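Notes for Monday's talk, Cullham Parish Rooms
Monday, May 24, 2021

Right, water, glasses, deep breath. Say hello. Thank Camargo's for the biscuits before I forget, as I did last time.

Title is "Where did I put it?" and it's a talk about losing things at home. Keys, mostly. I've been a household organiser for 13 years and I still lost my own front door key in January, so start with that story. Coat lining. Two days. My sister found it by sitting on it. (Wait for the laugh, don't rush on.)

First slide up while they settle. 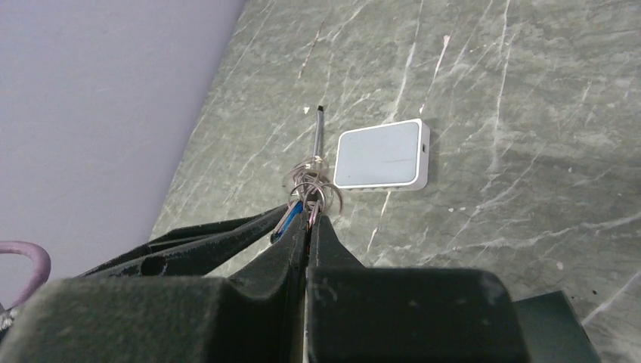 Gleice Brandão
Household organiser and speaker, Closto

Key rings first, then. Ask for hands up: who has a key on their ring and no idea what it opens? Keep my own hand up. I carried one to a flat in Bana for six years after I moved out, and I only know that's what it was for because the landlord wrote and asked for it back!

What I do with clients is very dull. We tip everything out on a tray and try each key in each lock. Anything that fits gets a tag that evening, and mystery keys go in an envelope with the date on the front. I don't let people bin them on the day. One lady in Cullham found hers opened the meter cupboard, and she'd been borrowing next door's for ages.

Small tools next. A little screwdriver is the thing people ask me about more than scissors, more than tape. You want it for the battery cover on a toy and it's never in the toolbox, is it? Mine lives in the kitchen, second drawer, on a hook with the spare keys. My husband thinks this is mad. He also uses it every week.

Then the diary bit. Go slowly here, last time I gabbled. I asked my clients to write down every single thing they hunted for over one winter, and we ended up with 588 entries. Keys were 162 of those. After keys came glasses, then phones, then (this always gets a groan) the thing they'd just put down to look for the other thing.

Read out the one about the cheese grater. If they're a quiet lot, read out the passport in the bread bin as well.

Drink of water. Next slide.
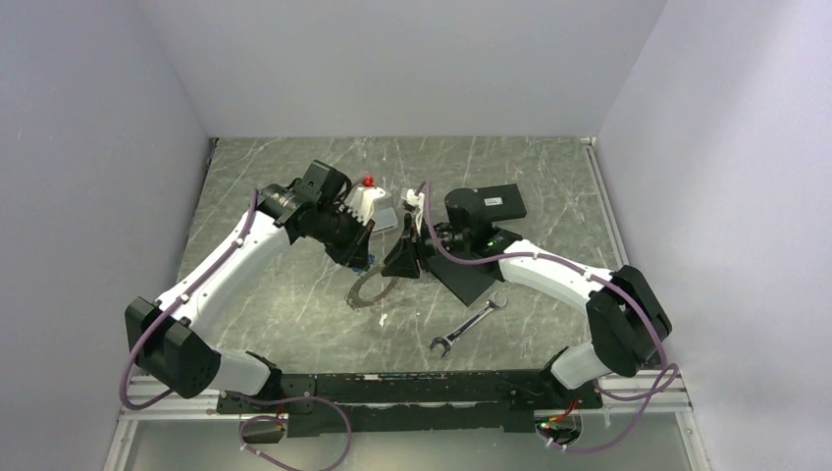

Slide 2: A grey marble-patterned tabletop.

Landing spots! My favourite part, so watch the clock. Every home has a surface where things get dropped on the way in, and you can't argue with it. I spent years telling people to clear theirs and of course they filled up again by teatime. So now I say pick your surface, give it one bowl, and empty the bowl on bin night. If you live with teenagers, get a second bowl and don't look in it.

Somebody will ask about those beeping tags. I've got nothing against them, but mine ran flat and I lost it.

Finish with the homework: one drawer, one tray, try every key. Sheets are by the door, next to the tea urn. Questions until the hall needs us out, and remember to take my own keys off the lectern.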